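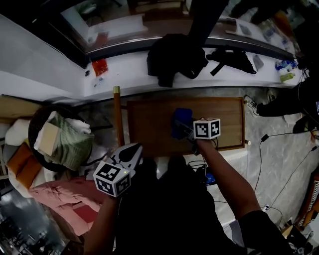
Fig. 1. Wiping task, hand-held grippers, right jaw closed on the cloth. Head view.

May 29, 2018
Pirach, cloth wiping, board on floor

Aim for this block: find out whether marker tracking on the grippers is good enough to use as the action label, or whether we still need the fixed cameras. The Plulstead set used fixed cameras only and the wrist angles were poor whenever the operator leaned over the work.

Setup as in the Morin notes except the board is flat on the floor instead of on trestles. Cube on each gripper, head camera on the operator, right gripper cabled. Cube poses solved per image, then smoothed over a short window. Jaw opening comes from the encoder and is not estimated from the picture.

200 demonstrations planned, 56 recorded before lunch. Stopped there to look at the numbers.

Left cube: fine. It stays low and near the head camera for most of the task and usually shows more than one face. Position noise is small enough that I would use it as is.

Right cube: worse. On the far half of the stroke the arm is stretched out and the cube often shows one face only, nearly square on. The solver then flips between two orientations. Longest run of flipped poses so far is 25 images. Smoothing does not fix this, it just turns the flip into a slow false rotation, and a policy trained on it will learn to twist the wrist. Checked by replaying demo 31 on the bench arm at Stivuvholm. It twisted.

Tried:
– rejecting single-face poses outright. Leaves gaps too long to fill.
– picking the orientation closest to the last good one. Removes most flips, fails if the first pose is already wrong.
– same again but run backwards from the end of the demo as well, keeping the stretches where both passes agree. Best so far. Use this.

Cloth contact is still labelled by hand. Jaw opening alone can't separate one layer of cloth from a fold, and the encoder offset drifts between restarts. Zero it with the jaws shut before every batch, not once a day.

Cable on the right gripper needs more slack. Operators shorten the stroke when they feel it pull, and it shows in the path lengths.

Reprocess run 607 with the two-pass version and compare wrist angle against the fixed cameras before recording any more. If the error holds up, drop the fixed cameras for the August set. Extra angled face on the right cube – ask the workshop for a print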